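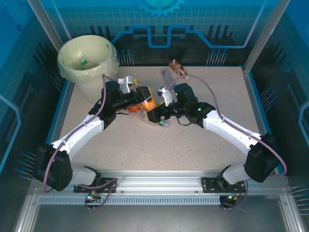
## July – glue joint tests, batch 2

Started 7:40 am. Shop was cold so let the Skornetti resin sit by the heater till it poured ok. Nhung had the maple strips cut already, all planed same side up.

- 40 strips glued, overlap one thumb width, spring clamps
- 37 usable. Two slid in the clamps, one has a knot right at the joint – tossed
- left overnight under the bench, tags on the left end

Pull tests after lunch w/ Darren. Old Nuttall glue still breaks in the wood, not the glue line, same as last time. Skornetti breaks clean along the line on 9 of them. Dont like that. Might be the mix – Elvia thinks the hardener was low, she poured by eye on the first cup. Redo with the scale.

Sanded vs. unsanded: can't tell yet. Ross says wipe with alcohol first, I say change one thing at a time.

To do

- [ ] order more hardener, the small can
- [ ] new tags, pencil rubs off the yellow ones
- [ ] ask Roscoe if the Briletti clamps are comming back from the chair job
- [ ] redo the 9 with weighed mix, same maple
- [x] scrape bench

Failed peices are in the coffee can by the window. Don't throw out, want to look at the break faces again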